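Mottram Countertop Cabinet, Light Wood

Item 342 — in stock, ships flat or assembled

Hi, Suryani Mandagi here. I run the Gratow shop with Yoga Liem, and I write these pages myself, so you get my opinions along with the measurements. The Mottram is the little box cabinet we get the most email about, mostly from people with a small oven on the counter and nowhere to put the stuff that goes with it. I was one of those people!
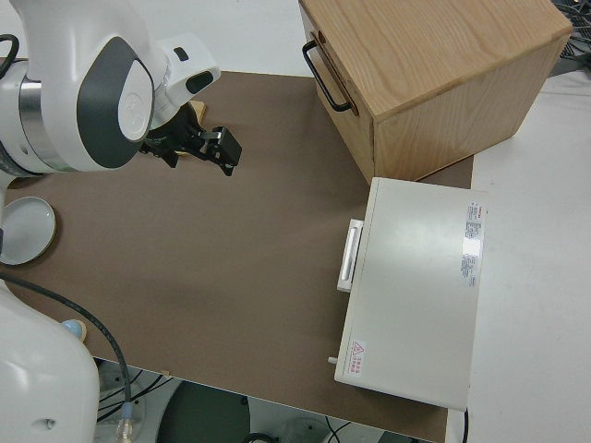
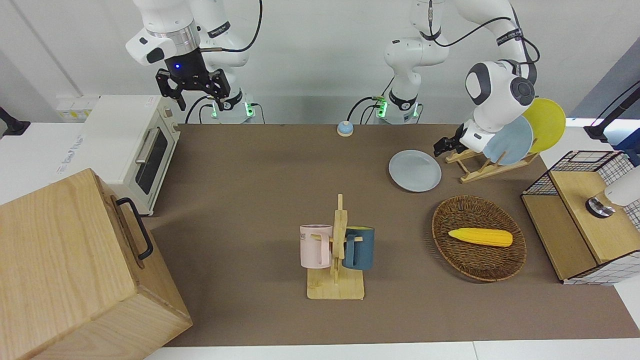

The Mottram in light wood with the black metal handle.

I've had mine next to the toaster oven for two years now. It holds the crumb tray I never use, a roll of parchment, two oven mitts, a stack of small plates and (on a bad week) a bag of bagels I'm hiding from my kids. It's a plain box with a nice grain, and that's why I like it. It doesn't try to match anything, so it goes with white appliances, dark ones, whatever you've got.

The handle

You get the black metal pull in the box, already screwed on. It's big enough to grab with a mitt on, which sounds like a small thing until you've got a tray of hot rolls in the other hand. If you don't care for black, any pull with the same hole spacing will go on in five minutes with a regular screwdriver. Yoga put a brass one on his and won't stop talking about it.

What can go on top

Plates, a fruit bowl, cookbooks, a dish rack if yours has a tray under it. I would not put the oven itself up there. Small ovens get hot underneath, and the finish isn't made for that. Leave a gap between the cabinet and the side of the oven too — your oven's manual will tell you how much, and please go by that number instead of mine.

Cleaning

Damp cloth, then a dry one. That's all I do. Skip the scrubby side of the sponge. If the top starts to look thirsty, rub in a little food-safe oil and leave it overnight. We sell the Uster oil for this, but the bottle you already own for your cutting board is fine.

The details

Carries up to 14 pounds on top
Felt feet included, stick them on yourself
Handle and screws included
Spare screws in the little paper bag taped inside (check before you toss the packing!)
5 year guarantee on the joints

The grain is different on every one, so yours won't look exactly like mine. If you want two that sit side by side, order them together and put a note at checkout. Yoga will go through the shelf and pick a pair that get along.

Questions I get a lot

Does it come in a darker finish? No. We tried one called Ividcombe a while back and it showed every floury fingerprint, so we dropped it.

Can I hang it on the wall? Please don't. The back panel isn't built to carry it.

When is the next batch? We make 200 at a time and the next lot is due in July. If the button says "sold out," leave your email and I'll write to you the morning they land.

Returns are fine within the month as long as the felt feet are still on their sheet. Email me first and I'll send you the label.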